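# Shop rules for gripping things that people drink from

*Workshop tips, Ruvadside bench notes, revised 4/16/26*

Grippers are simple until the object has a lid, a label and an owner. These are the house rules we use at Ruvadside. Most were written the morning after they were needed.

**Clear the landing zone first.** Keep 2 hand widths free on each side of the thing you mean to pick up. Phones, paperwork and soup all count as obstacles, and soup is the one that holds a grudge.

**Grip low on a bottle, and on the body.** The neck looks like a handle. It was put there by someone who wanted you to drop it.

**Cap on, always.** Asabe Adeleke wrote this one on the wall in marker. We have left it there.

**Soft pads against the object, screws facing away.** Check the grooves for crumbs before each session. A crumb is a very small roller bearing.
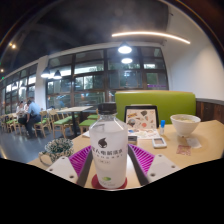 How often should the pads be wiped down?

Every 30 grips, with a damp cloth and plain dish soap, and again at the end of the day. Let them air dry. Solvent makes them shiny, and shiny pads let go of things.

**Close slowly.** Start at the lowest force setting and come up a notch at a time. If the plastic crackles, go back a notch. If it crackles again, you went the wrong way.

**Log the drops.** Fatima Omoregie keeps the sheet by the door at Okcombe, and ours is a copy of it. Write down the object, the surface and the force setting. "Slippery" is an opinion and goes in the last column.

**Swap pads at 50 hours.** The old ones go in the tin marked Vevstead, which used to hold cookies and still disappoints visitors.

**Mugs get their own rule.** Lift them empty, with the handle turned away from the fingers. Anyone who wants to try a full one can bring a mop and their own mug.

Spare cloths are in the second drawer. The first drawer sticks.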